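Valdir Prado did not set out to build two robot arms. He wanted one, and he wanted it to sort screws.

"I had coffee cans full of mixed hardware, like everybody does," he says. "I figured I would spend a winter on it and then I would have a thing that sorts screws. That was the whole plan."

That was before he started renting a bench at Budura, a shared workshop on the ground floor of a former dairy building. Members pay by the month and get a locker, a key and a share of whatever arguments are going on at the time. Prado repairs commercial dishwashers for a living. He comes in most evenings after seven and stays until he gets hungry.

The screw sorter never got finished. Prado got the arm moving, decided that screws were boring, and then met Oanh Triệu, who had the bench across the aisle and had been making her own wedding centerpieces out of artificial flowers.

"He was trying to pick up a bolt and he kept dropping it," Triệu says. "I put a silk peony down in front of him and said try this. He could not do it at all. It was much worse than the bolt."

Prado remembers it as a carnation. Either way, they have been working on flowers ever since. The project is called Kulura, a name Triệu came up with and will not explain.

The idea is simple to describe. Two arms share one table covered in artificial flowers and greenery. They pick up stems and put them together into something a person would be willing to set on a dinner table. Getting there has been slow. Prado says he underestimated how strange a flower is as an object.

"A bolt is the same from every side, more or less," he says. "A rose has a heavy end and a light end. You grab it by the stem and the head rolls. You grab it by the head and you crush it, or you get a mouthful of petals and the stem goes wherever it wants."

He had a second arm within the year. The reasoning was that one gripper could hold a stem steady while the other added to it, the way a florist uses two hands. In practice the first month with both arms was spent keeping them from hitting each other.

"They had no idea about each other," Prado says. "I would be standing there with my hand on the stop button the whole evening. My thumb was sore."

The stop button is now on a foot pedal, which both of them say is the best change they have made.

Money has been the other slow part. Prado keeps a notebook of what he has spent, and he reads from it without much embarrassment. The gear set that failed in December was $322 to replace. The two cameras and their mounts came to $816. He built the first mount himself and it shook so badly that he gave up and paid for proper ones. Triệu buys the flowers, mostly from Plakow, a party supply place that is closing one of its stores, and she has spent over $700 on them.

"People think that is a joke," she says. "Go price a decent hydrangea."

Hydrangeas are a sore subject. The heads are wide and soft, and they hide whatever is under them. Roses are easier, Triệu says, and loose leaves are the worst, since they lie flat and there is nothing to get hold of.

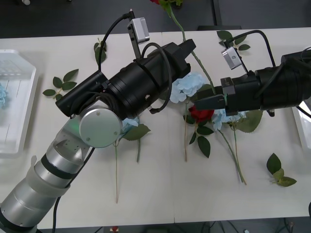

"You also have to think about what order things go in," she says. "When I do it by hand I start with the big heads and fill in with green. I never thought about why. I had to sit down and write out what I do, and I got it wrong, and I had to watch myself on video to see what I was doing."

They run the table in sessions of 30 attempts and write down how each one ended. Triệu keeps the log because Prado's handwriting is bad. A failed attempt gets a short note, such as "dropped" or "grabbed two" or "leaf stuck." She reads through the notes on her lunch break and picks one problem to work on that night.

Cables have eaten more evenings than either of them likes to admit. A loop that is too short pulls on the wrist, and one that is too long catches on something. Prado has redone the wiring on the left side more times than he has written down. He now buys cable ties in the big bag.

The two of them do not agree on where this goes next. Prado would like to try real flowers, at least once, to see what happens with stems that bend and snap. Triệu is against it.

"Water and petals all over the electronics – no," she says. "He fixes dishwashers. He should know."

She would rather get the arms to tie a bow. Prado thinks that is at least two years off. Another member, who goes by Kubíček, has offered to build them a rotating stand for the finished arrangements, and they have accepted, although there is no finished arrangement to put on it yet.

The next session is Tuesday night. Triệu is bringing more roses, and Prado still has the coffee cans under his bench.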